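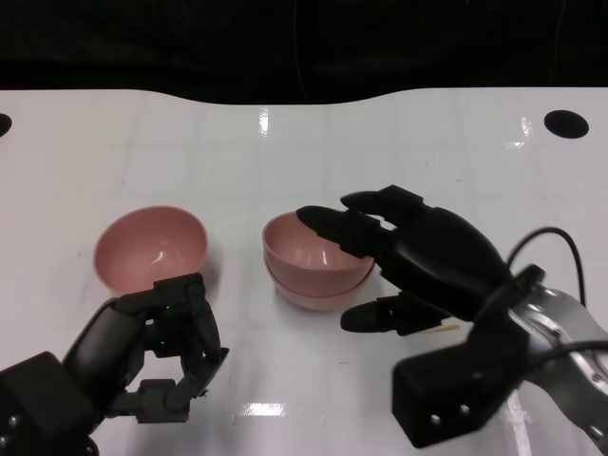
Does a standing desk need an expensive top?
For most people a mid-priced top does the job, and the money is better put into the legs.

Hilora Desk Frame with Gandano Top
$119 for the top when bought with the frame

We stock the Hilora because it was the least annoying of the height-adjustable desks we tried. It will not fix your back. The maker's leaflet talks about "energy flow" and we have left that out of this listing.

What you get: a two-motor steel frame, a Gandano top in your choice of finish, a hand switch, and a bag of screws with a couple of spares. The hex key in the bag is poor. Use your own.

Load: the maker claims more than 70 kg. We have not tested that and would not park a loaded bookcase on it. Two monitors and a printer gave us no trouble.

Noise: sold as "whisper quiet." It hums. You will hear it on a call.

Wobble: fine when seated. At full height, if you type hard, your monitor will move a little. Every desk in this price range does this, whatever the ads say.

Memory settings: the switch stores 8 heights. Most buyers will use 2.

Finish: gloss shows fingerprints and glare from a window. Matte hides both and costs the same. Don't pay extra for the "anti-bacterial" coating offered on the Jitpraphai tops; we asked for test results in August and are still waiting.

Cable tray: not included. The Bastura tray fits, but you will have to drill your own holes.

Returns: unassembled only, in the original box. Once the legs are bolted on, it's yours.

Ships in two cartons, which may not arrive together.

Price last checked October 10, 2024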